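Newsletter, 15 July 2026
Equipment corner: where the arm money goes next

Members who came to the Darnbridge open evening will know that the arm has now been with us long enough to need things. The purchase itself was the easy bit. We wrote one large cheque, had a slice of cake, and have been writing small cheques ever since.

The request on the table this quarter is for fingers. The pair we have came with the arm and does a decent job on anything with flat, parallel sides and a forgiving nature. Nordin will sell us a replacement pair for 229 pounds, delivery extra, and Clerton has quoted for a softer set that arrives in October if we order before the summer shutdown. I have asked both what "soft" means and received two different brochures.

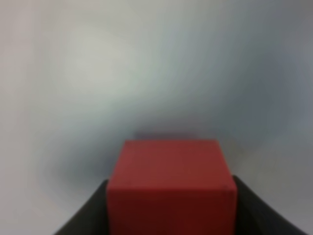

What we have to spend

The pot stands at £2,291 until the new year. That sounds healthy until you take off the service contract, which renews whether or not anyone has touched the arm, and the insurance, which went up after we told them truthfully what we had bought. Whatever is left has to cover fingers, cables and the Drirkirard software licence. The licence is priced per seat, and we have 2 seats, one of which seems to belong to a laptop that no longer starts. I have written to ask for it back. Their reply ran to several paragraphs and gave us nothing.

There is also the matter of consumables, a word I had hoped to leave behind with the old photocopier. Finger pads are sold in packs of 60, far more than we will get through before somebody changes the fitting, so I would like to share a pack with another group if one can be found. 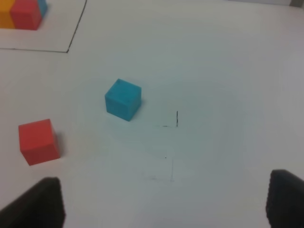
Our cheapest line in the budget remains the work surface, and I'd like to keep it that way. Nordin's catalogue has a proper printed mat with a grid and corner marks, at a price that made me put the catalogue down and go for a walk. We have a white tabletop, a few pen lines with one corner that has very nearly faded away, and an outlined area with coloured cubes in it. A fresh marker comes out of petty cash. If the mat is still wanted next year, somebody can make the case for it in writing, and I promise to read it sitting down.

My recommendation is to buy the Nordin pair now, leave the Clerton set until we have seen one working, and hold back the rest for the repair that always turns up in the same week as the heating bill. Objections to the office in writing please, with a price attached — preferably a lower one.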